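Let the Cook Hold the Controls – Opinion

by Iqra Dhanial

November 8, 2022

Why I think the best robot teachers are people who already know the work

My aunt can't write a line of code, and last month she taught a robot to clear a kitchen counter. I have been grinning about it ever since.

Here is how it went. Grokine, the small lab where I help out, keeps a simulated kitchen for practice runs. A person sits down, takes a controller in each hand, and moves the robot's two arms. The robot feels whatever the simulator says it feels, the software keeps a record, and later a program tries to learn the job from those recordings. You show it, it copies. I love this idea so much that I have become a bore at dinner parties.

My aunt, Shagufta Rana, ran a canteen for most of her working life. She had never touched a game controller. Her first grasp was terrible, her second was worse, and then something clicked and she started moving the way she moves at home, with the big things first and a clear patch of counter kept free to work in. Our engineers don't do that. They go for whatever is closest to the gripper.

The counters in these kitchens get cluttered with odd things, as real ones do. A frying pan, a marker, a tube lying on its side, and some awkward long object stretched out where you wanted to put a plate. You can't write a neat rule for all that. You can show someone, though, and people have been showing each other how to do kitchen work for as long as there have been kitchens.
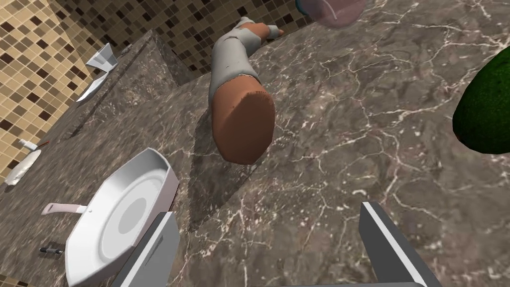
How many times do you have to show a robot the same task?

It depends on how much the task changes from one try to the next. For our simplest pick-up job, 33 recordings gave us something that worked on most mornings. For clearing a whole counter we are at 226 and I'd still like more, with different objects in different places.

That second number puts some people off. Emil Plattner, who sits across from me and disagrees with me for sport, says it proves the whole approach is too slow. Why have a person repeat a chore 226 times when the simulator could run all night and work it out by trial and error? He has a point, and for some jobs I'd take his side. If all you want is for a thing to end up in a box, let the machine flail until it gets there. But a lot of housework is about how you do it. You set a glass down softly. You don't drag a pan across stone. Try writing a score for "softly" and you will be at it until December, and then the robot will find some horrible way to earn full points.

I also think Emil undercounts what a good teacher puts into one recording. We compared 13 of my aunt's runs with 13 of mine (I have had far more practice at the controls, I should say). Mine were quicker. Hers had fewer second grabs and almost no backing up, and the program trained on hers did better when we moved things around. I was a little hurt and mostly delighted.

So my complaint is with how the field picks its teachers. Most labs I've visited use whoever is free, which tends to mean a student at the end of a long day. Tanveer Arain, who builds our controllers, calls this "learning to cook from the dishwasher repairman." I want the canteen cooks in, and the hotel cleaners, and the man at my local shop who can stack a shelf without looking at it. Pay them properly, put their names on the work, and ask what annoyed them. My aunt's list of annoyances ran to two pages, and Tanveer has already fixed the first one, a wrist that turned too fast near the end of its travel.

Two arms are where this gets really fun. Beginners park one and do everything with the other, and a robot that learns from them will do the same forever. People who work with their hands keep the spare one ready to steady something, and it shows up in the recordings without anybody having to explain it.
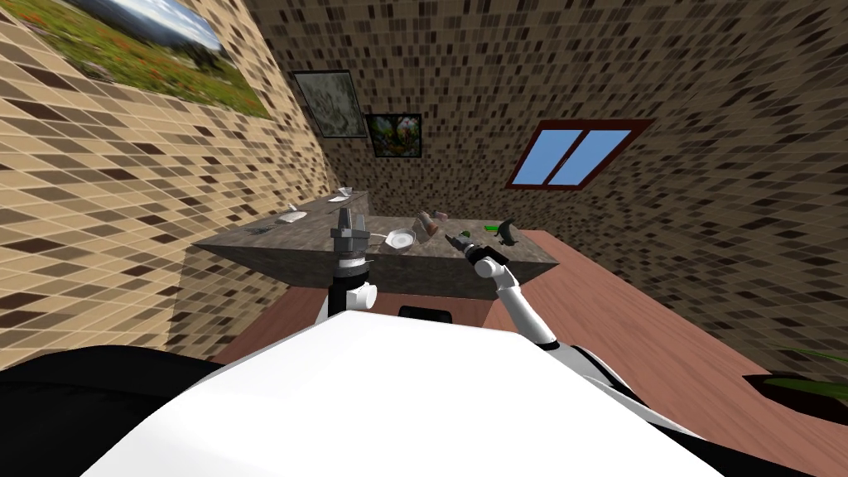
What I'd like to see next

Longer sessions with fewer rules, to start with. We tend to chop a chore into tiny pieces, and something gets lost at the joins. Razia Baloch has been recording whole jobs from start to finish, 66 of them so far, mistakes included, and the mistakes are my favorite part. A fumble followed by a calm recovery teaches a robot something a perfect run never could.

I'd also like the controls to get out of the way. If a skilled person needs a week of training before they can move like themselves, we've built the wrong thing. Ours takes an afternoon, and I think we could get it down to an hour.

My aunt is coming back next month. She has asked for a bigger sink.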